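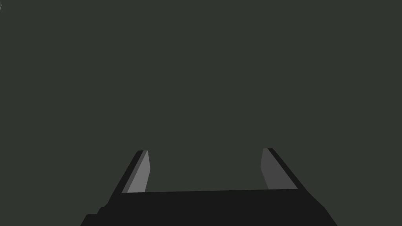
17 January 2026
Zulema Ibarra, Gonçalo Rebelo, Sebastián Troncoso

4. What people write down before they shop

4.1 The lists

Draft section, to be merged with Section 3 once Violeta Medina has finished the coding notes. Numbers are final, wording isn't.

We collected paper grocery lists from 71 households in Pamerska, all within walking distance of the Sutter store on the north side. Each household kept its lists in an envelope on the fridge or near it and handed them over at the end of the study. Most lists were on the backs of things. Envelopes mostly, also receipts, school letters, one wedding invitation. Nobody was given a notepad, on purpose. In the May pilot we handed out notepads and people wrote neat lists that looked nothing like their usual ones, with full product names and even prices.

Lists are short. The middle list has 10 items on it. Long ones come before holidays and before visits from family, and they tend to be written by two people, in two pens. We treated a change of pen or handwriting as a new writer unless the household told us otherwise. This is rough. Two sisters in one home write so much alike that we gave up and coded them as one.

4.2 What gets left off

The main finding, and the one we did not go looking for. Staples are missing. Milk, bread, eggs, the things bought every week, show up on far fewer lists than on receipts. Where we have both list and receipt for the same trip, bread was bought much more often than it was written. When asked, people said they didn't need to write it. "I'd have to be dead to forget bread" (household with three adults, interview by Rebelo).

The things written down are the odd ones. Baking powder, light bulbs, a certain vinegar. So a list is a poor record of what a home eats and a fairly good record of what its members are afraid of forgetting. Earlier work that uses lists as a stand-in for diet should be read with this in mind, including our own (Section 2).

There is one exception. When somebody else does the shopping, staples come back. A list written for a teenager or a neighbor has the bread on it, often with the brand and sometimes a little drawing of the shelf. We called these errand lists and pulled them out, 19 households produced at least one. They are longer, they use full words, and they are polite. "Please" appears on errand lists and nowhere else in the set.

4.3 Order

We expected lists to follow the store. Mostly they don't. They follow the kitchen, or the week. Someone stands in front of the open fridge and writes what is missing top shelf to bottom, then adds a cluster for a planned meal, then trails off into soap and batteries. Interviews back this up, though only for the people who could remember writing the list, which was not everyone.

Store order turned up clearly in 7 households. All of them had shopped at Sutter for years and most had at least one member who had worked in a shop. When the store moved its dairy case to the back wall midway through the study, these writers changed their lists within two trips. The others changed nothing. Several complained about the move in interviews, at length, and some of it is very good but doesnt belong here. See the supplement.

Crossing out is a separate matter. Some people cross off each item in the aisle, some do it all at once at the checkout, many never do. A crossed-out item is not always a bought item either. Ulises Lucero checked crossings against receipts and found items that were crossed off and not bought, usually where the store was out and the shopper had given up on it. We had been counting crossings as purchases until then and had to redo the table. The corrected version is the one now in the supplement.

4.4 Paper and phone

Some households also used Gistus, a shared list app, and let us export their entries. We keep these apart from the paper lists. App entries are added one at a time over days, paper lists are usually written in one sitting, and so the two are hard to compare line by line. What we can say is that the app lists have more repeats and more staples. One reason may be that the app keeps old items and offers them again. A person who taps "milk" because it is there has not done the same thing as a person who writes it.

In homes that used both, the paper list was for the big trip and the app for top-ups. One couple ran it the other way around and said that everybody did it like that.

4.5 Limits

One town, one main store. Households that joined were the sort that make lists, and we have nothing to say about the ones that don't. People knew the lists would be read. A few admitted to leaving off wine, and one to adding vegatables. Receipts were handed in for only part of the trips, with gaps in the second half when the reminder calls stopped for a while (our fault). Handwriting that neither coder could read was dropped item by item, keeping the rest of the list.

The coding rules and the list of dropped items are available from the second author.

Related items
Rebelo and Medina, Notes left on kitchen tables: a small collection
Lucero, Reading receipts: problems with store shorthand
Ibarra, Who carries the bags? Shopping trips in Pamerska
Troncoso, Shared lists in the Civden housing blocks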